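Home | Kitchen | Workshop | Laundry | Tips A to Z

Search this site Go

Caring for glossy white table and worktops

A high-gloss surface shows faults that a matt one hides. Most of the haze people complain of is residue from the cleaner. The method below suits lacquered, laminated and glass tops. Natural stone should be treated according to its supplier's sheet.

Daily cleaning

Dust first with a dry microfibre cloth. Grit dragged under a wet cloth leaves fine circular scratches. Then wipe with warm water and a little washing-up liquid: 4 drops in 700 ml is sufficient. Wring the cloth until it no longer drips. Work in straight, overlapping strokes, rinse with plain water and dry at once with a second cloth.

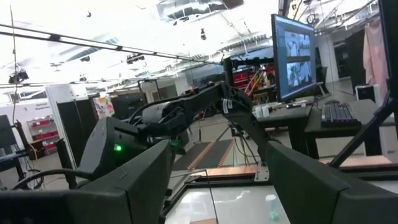 Avoid cream cleaners, melamine sponges and anything containing wax. Wax builds up in layers and turns yellow near windows. If a previous owner has used it, white spirit on a soft rag will usually lift it; test a hidden corner first and air the room.

Marks and stains

Tea and coffee: bicarbonate of soda mixed to a thin paste, left for four minutes, then wiped off without rubbing.
Ballpoint: surgical spirit on a cotton bud, working inwards from the edge of the mark.
Sticky labels: warm with a hairdryer on its low setting, peel slowly, remove the remains with a drop of cooking oil, then wash.

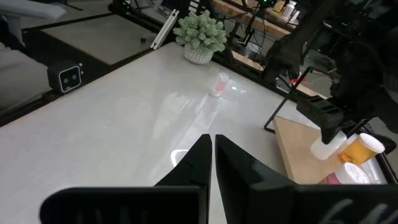

Reading time: 2 minutes

Checking for streaks

Switch on one lamp and look along the surface from a low angle. Residue shows as a dull patch within the reflection. Go over it again with a barely damp cloth. Cloths washed with fabric softener will smear whatever is done with them, so wash them separately at 60 degrees.

Edges and joints

Dry the joint between top and rim with a folded cloth. Standing water at a cut edge causes swelling, and swelling cannot be reversed. Renew any cracked sealant before the next wet clean.

Comments (3)

Adimitz: Does the bicarbonate paste dull acrylic? Mine is 31 years old and already a bit tired.

Vlasta Sýkora: It can. Use washing-up liquid only on acrylic.

Mollel: Softener was my problem. New cloths, no streaks.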